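Home Forum Safety Ask Login

Two arms on one rail, grippers can reach same bins. Is there a rule for spacing??
bresholm_b

urdale9
No fixed number that I know of. Do a risk assessment, write down the shared zone, only one arm in it at a time.
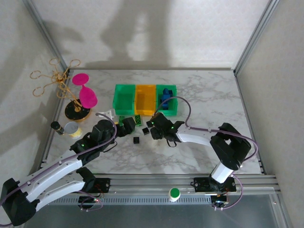

Two arms, three bins at the back

We log every near miss — 6 since February, all cable snags. Check teh cables too.

ascombe_tech
just slow them down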